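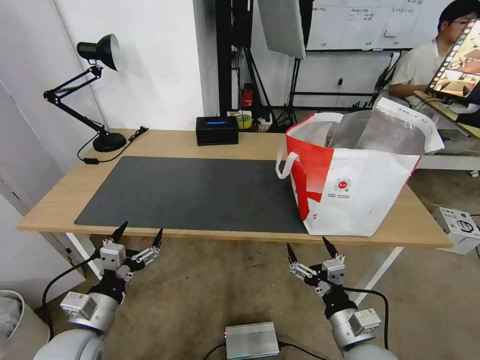 Bueno, vuelvo con el hilo del robot, que os lo debía desde principios de diciembre y ya me estaba dando vergüenza. Se llama Ena, por si acabáis de llegar.

Los dos brazos ya se mueven a la vez! Me costó 32 tardes y un enfado gordo con Costel por los conectores (tenía razón él, lo reconozco aquí delante de todos).

El problema era tontísimo: la pinza derecha abría con un retraso de 300 milisegundos y yo venga a revisar el código, cuando lo que fallaba era un cable mal crimpado. Lo vio Orathai en un rato, con un café en la mano.

Llevo gastados 890 euros, contando las puntas de repuesto, que van cayendo como moscas.

Ahora toca que coja cosas blandas sin estrujarlas. Con las bolsas sufre muchísimo, pobre mía, y yo con ella. Si alguien ha peleado con el control de fuerza en pinzas de dos dedos, que me escriba, por favor, que le invito a merendar en el taller.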